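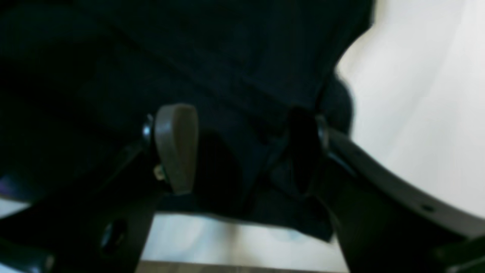 Many owners of small shops ask me how often they should write to their customers, and my answer has changed in the last year. Before, I always said every week. Now I say: write when you have one thing to tell, and tell only that. A piece of dark navy cloth with soft creases and a deep fold in it is already enough for one letter, if you sell cloth or clothes. You can write where you bought it, how heavy it feels in the hand, what you would sew from it and what you would not. The customer who reads this learns something small about your work, and she will remember it longer than a discount.

I came to this opinion through Ishbel Baird, who has a fabric and alterations shop in Darnard. She started her customer letter in March with 215 addresses, all of them written by hand in a book beside the till. Her first letters were very long. They had the opening hours, a greeting, news of the season, three offers and a recipe. She worked two evenings on each one and very few people answered. When we looked at them together I could not find what she wanted the reader to do after reading.

We made the letter shorter. Now it has one subject, one question at the end, and her telephone number. The question must be easy to answer. "What do you think of our service?" is not easy. "Do you have a coat at home whose lining is torn?" is easy, and the person who has such a coat will think of it at once. After the letter with the coat question Ishbel received 18 replies, and most of them became paid work. She tells me she also had a reply from a man who has no coat but wanted to know if she repairs tents. (She does, since then.)

Some advice about the subject line, because I am asked for it at every meeting. Please do not write "Newsletter" and the month. Write the same words that you would say to a customer at the counter. If you would not say "Exciting updates inside!" to a person standing before you, do not write it either. Florante Manalastas, who repairs bicycles, uses only the first half of his first sentence as the subject, and I have found nothing better.

The next point is the list. A large list looks nice, but it can cost money and it says little. Dewulf, the garden supplier, had over 3,000 addresses when Dilani Selvanayagam took over the customer letters there. A great part of them came from a prize draw, and these people had wanted the prize and had no garden. She wrote to everyone who had not opened a letter for a year, asked politely if they wished to stay, and removed those who did not answer. Her manager was not happy to see the number go down. The orders from the letter stayed the same, and the monthly bill for sending became smaller.

Please also be careful with permission. A customer who gave you an address for a receipt has not asked for your letter. Put the question on a small card, let the person write the address alone, and keep the cards. In every letter there must be a clear way to leave, and when somebody leaves, do not write again to ask why.

Several readers wanted to know which program they should use. I have tried Nanar and Kevex, and for a small list both do the work. Nanar is simpler at the beginning. In Kevex it is easier to keep two groups of customers apart, for example those who buy material and those who bring repairs. Choose one and stay with it for some months, as moving a list is tiring and you will lose a few names on the way.

For those who want to practise, Nayara Frota will lead a writing evening on 2024-09-17 in the room above the library. Bring one thing from your shop, or a photograph of it if it is too big to carry, and write a letter of 4 short paragraphs about it. We will read them aloud. It is a little uncomfortable the first time, but you hear very quickly which sentences you would never say.

Places can be booked with me by e-mail or at the desk in the library. If you cannot come, send me your last customer letter and I will return it with my remarks before the next issue.

Gillespie Gourlay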